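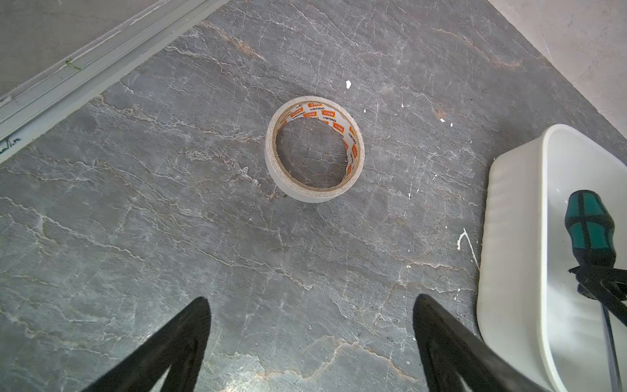

Stornomstead, January

Hello, and thanks for clicking on the page most people skip! I'm Ivars Baranauskienė and I run Pekari, a small picture framing and mounting shop up the hill from the old post office in Stornomstead.

I started out framing my aunt's watercolours on the kitchen table (badly, the first few had gaps you could post a coin through) and then her friends wanted theirs done too, and before long we were eating dinner standing up. So I took on the shop. Aigars Ķēniņš joined me the year after and does nearly all the glass cutting now, as I'm far too impatient for it.

We keep 114 mouldings on the wall, from plain black to a gold one so fussy that I've sold it twice. Bring your picture in and we'll hold corners up against it until something looks right. Football shirts, christening gowns, maps, a child's first drawing – we've done almost 1,000 jobs now and I still like the odd ones best. Last spring it was 28 beer mats from somebody's honeymoon in Olmedo, all in one frame, and it looked smashing.

Double-sided tape is fine for card and posters, but please don't use it on anything old or precious! We hinge those with Japanese paper and wheat paste, which comes off again if it ever needs to.

Most jobs take a fortnight. We shut for lunch at one, and there's parking behind the Starport café if you ask them nicely. The kettle's usually on.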